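Güler Stone Care
Home > Worktops > Sealers > Brodus Worktop Sealer

Brodus Worktop Sealer for natural stone

Water-based impregnating sealer for granite, marble, limestone, slate and sandstone worktops. Dries clear. Supplied by Güler from our warehouse in Tollstead.

Page last updated 11 Jul 2022

Brodus is a sealer that soaks into the stone and stays below the surface. It slows down oil, wine, tea and coffee so that a spill can be wiped up before it leaves a mark. It doesn't put a film on top of the worktop, so the stone keeps the finish it left the workshop with. A polished top stays polished and a honed top stays matt.

We have sold it to fitters for years and started bottling it for home use when people kept asking the fitters for what was left in the can.

Sizes

Brodus comes in a small bottle for one kitchen and a trade can for fitters. Both hold the same liquid at the same strength. If you are sealing an ordinary run of polished granite, the small bottle will do it and leave some over for the next time. Limestone and sandstone drink a good deal more. If you have a large kitchen in either of those, ring us with the measurements before you order.

In the box

Sealer, one white cotton cloth, one foam applicator pad, a pair of gloves and the printed instructions. The trade can comes without the cloth, pad and gloves.

Does your worktop need it?

Many don't. Dense dark granites take in very little and the sealer will just sit on them until you wipe it off again. Quartz worktops, the engineered kind made with resin, should not be sealed at all. Neither should laminate, glass, solid surface or glazed porcelain.

To find out, use the water test. Clean the top and leave it overnight to dry. Put a tablespoon of water on a part you use often, such as beside the sink or next to the hob, and leave it for 10 minutes. Wipe it off and look at the stone from the side, with the light behind it. If there is a dark patch where the water was, the stone is taking it in and will benefit from sealing. If there is no patch, leave it alone and test again in the spring.

Test more than one place. Worktops get scrubbed hardest round the sink and the old sealer goes from there first. It is quite common for the back of a worktop to pass and the front edge to fail, and in that case you can seal only the part that failed.

How to apply

Read all the steps before you open the bottle. The room should be at a normal temperature, and the hob and any hot pipes under the worktop should be off and cool.

Clear the worktop completely. Take the kettle, toaster and bread bin out of the room if you can, as you will want to reach right into the corners.

Wash the stone with warm water and a few drops of pH-neutral cleaner. Rinse with clean water and dry with a towel. Don't use washing-up liquid for this wash. It leaves a residue that the sealer has to get through.

Leave the stone to dry for 24 hours. This is the step people skip, and most of the complaints we get come back to it. Damp stone can't take in sealer, and any water trapped underneath shows as a cloudy patch.

Mask the edges of anything next to the worktop that you don't want sealer on. Painted wood and unlacquered brass both need covering. Stainless steel sinks can be wiped afterwards.

Try a small area first, somewhere out of sight. Behind the microwave is a good place. Let it dry fully and check you are happy with the colour.

Shake the bottle, pour a little on to the foam pad and spread it in a thin even layer. Work in sections no longer than your arm. Keep the stone wet with sealer for 10 minutes and add more to any places that go dull.

Buff off everything left on the surface with the cotton cloth before it starts to dry. Turn the cloth often. If the cloth drags, the sealer has begun to set, and wiping with a pad dampened with fresh sealer will loosen it.

Wait two hours and put on a second coat in the same way. Two coats are enough for granite, marble and slate.

Keep the worktop dry for 24 hours after the last coat. You can put light things back on it once it is dry to the touch, but no wet cups and nothing from the oven.

How long it lasts

It depends on the stone and on how you clean it. On a busy kitchen worktop we suggest the water test every six months. Many granite tops will pass it several times running. Marble near a sink may need a fresh coat each time you test.

Bleach, vinegar, limescale remover and cream cleaners all shorten the life of the sealer, and the acidic ones damage marble and limestone whether they are sealed or not.

What it won't do

Brodus will not stop etching. Etching is the dull mark that lemon juice, wine or vinegar leaves on marble and limestone. It is damage to the stone itself and no penetrating sealer prevents it. If you cook with a lot of citrus, use a board.

It will not remove a stain that is already there. Sealing over a stain makes it harder to get out later. Oil marks can often be lifted with a poultice first — we sell one under the Graltodar name, and the instructions for it are on its own page.

It will not hide scratches, fill chips or close up an open joint. It will not make a matt stone shine. It is not a colour enhancer, although some pale sandstones do end up very slightly darker, and you should expect that with any sealer on those stones.

Removing dried residue

If you find streaks or a hazy look the next day, there was sealer left on the surface. Put a little fresh Brodus on a white pad, rub the streaky area until the haze softens, then buff dry straight away. For stubborn residue on polished granite, a plastic scourer used gently with warm water is safe. Don't use wire wool on any worktop.

Technical details

Type: water-based impregnating sealer
Appearance in the bottle: milky white liquid
Appearance when dry: clear, no sheen
Smell: faint, gone by the following day
Coats: 2
Time between coats: 2 hours
Full cure: 24 hours
Suitable for: granite, marble, limestone, travertine, slate, sandstone
Not suitable for: engineered quartz, laminate, solid surface, glazed tile, glass, timber
Clean tools with: warm water, before the sealer dries
Storage: upright, lid tight, away from frost

Once it has been frozen the sealer separates and can't be shaken back together. Please don't keep it in an unheated shed over the winter. An opened bottle kept indoors should be used up before the date on the base.

Safety

Wear the gloves. Open a window while you work. Keep the bottle away from children and pets and do not put it into a food or drink container. If it splashes into your eyes, rinse them with plenty of clean water and get medical advice. The full safety data sheet is sent with every trade order, and we will email it to anyone else who asks.

Don't prepare food directly on the worktop until the full cure time has passed. After that, wash it once with warm water before use.

Questions we are asked

Can I seal over another make? Usually, if the other one was also a penetrating sealer. If it was a topical coating, one that left a visible skin, that has to be stripped off first.

Can I use it on the upstand and splashback? Yes, if they are natural stone. Use less on the pad, work from the bottom up and catch the runs as you go.

My worktop is new. Was it sealed at the workshop? Ask the firm that made it. Some seal before fitting and some leave it to the customer. The water test will tell you if they can't.

Can it go on a stone floor? It can, but we don't recommend it for floors with heavy wear. Hacer Dursun on our sales desk can suggest something better and cheaper for the area.

Will it affect the silicone round my sink? No. Let new silicone set fully before you start, and wipe any sealer off it.

Colour and finish

Brodus has no tint in it. That matters most on stones with several shades mixed together, where a darkening sealer can flatten the pattern. Mottled greys and browns are the ones we are asked about most, often from people planning a kitchen round a floor they already have and want to keep. A grey-brown granite look goes well enough over a strong orange wood floor, and customers who have gone that way are usually keen for the stone not to turn any darker.

If you are still at the planning stage, order stone samples from your supplier and seal one half of each. Leave them on the floor of the room they are meant for and look at them in the morning and again under the evening lights.

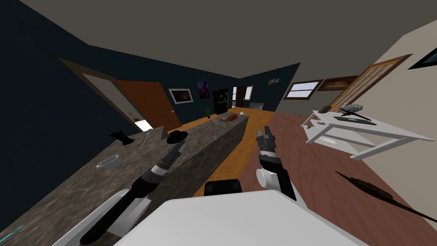
Delivery and returns

Orders placed before midday on a working day leave Tollstead the same afternoon. We deliver to mainland addresses only, and someone needs to be in to sign for trade cans. Unopened bottles can be returned for a refund if you let us know first. We can't take back opened ones unless there is a fault with the contents.

For trade accounts and orders of six cans or more, contact Defne Gezer through the form on our contact page.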